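Asunto: Re: [red-lista] Cortes de sesión con el proxy Vidmar
Fecha: jueves, 8 de enero de 2026

> Desde la actualización perdemos la sesión a los 120 segundos. Con
> Kastov delante no pasaba. ¿Es el keepalive o el balanceador?

Es el keepalive. Vidmar cierra las conexiones inactivas a los 120 s y Kastov enviaba sondas por su cuenta. En Dretcombe lo resolvimos así:

1. Intervalo de sonda a 13 s, con 3 reintentos.
2. Recargar el servicio – no basta con releer la configuración.
3. Comprobar el registro; tras el cambio quedan unas 279 líneas de aviso, inocuas. 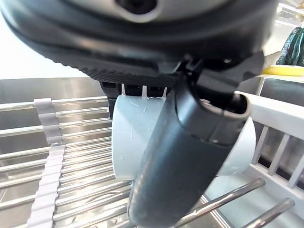 4. Si persiste, desactivar la compresión en el cliente Gomier.

Saludos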